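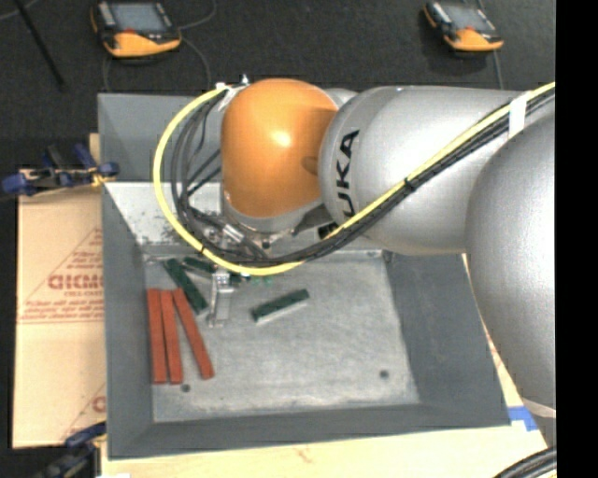 Arm over the bin, red and green blocks, gripper pointing down.

Monday, December 30, 2019

Building is dead quiet, heating is on its holiday setting, so of course I came in. Serpil Uysal came in too, to "just check one thing," and left at dinnertime.

Goal was the same as it has been since October: pick a block out of the bin, any block, without the arm thinking about it until we all graduate. Ran 40 attempts with the Irkix grasp planner on the old settings. 19 good picks. Serpil says that is nearly half. I have written it down as less than half.

Failures sort themselves pretty well:
- red blocks lying side by side. The planner sees one fat red block and tries to grab it. Gripper does not open that wide and never will.
- anything close to a wall. Wrist wants to go where the bin already is. Protective stop, walk to the pendant, clear, walk back. Good for the step count.
- 3 where the fingers closed on nothing at all, with great confidence.

Green ones did better, except when two ended up crossed.

Changed the approach offset to 5 mm and made it tilt away from the nearest wall. Only had time for a handful of runs, so no number yet. It felt better, and I know what Purves will say about "felt better" in the report.

Cables: the loop by the orange joint still bugs me. There is slack at the wrist when it points straight down, but I don't trust it on the big rotations. Limited joint 6 in software for now. Proper fix is to reroute and re-tie, which I have been writing in this notebook for weeks.

Clamps checked before the first run. Do this every time, please, whoever reads this.

Next: segment touching blocks before planning. Serpil has the Rimix code on her laptop and swears it builds. Ask her for the version that builds on mine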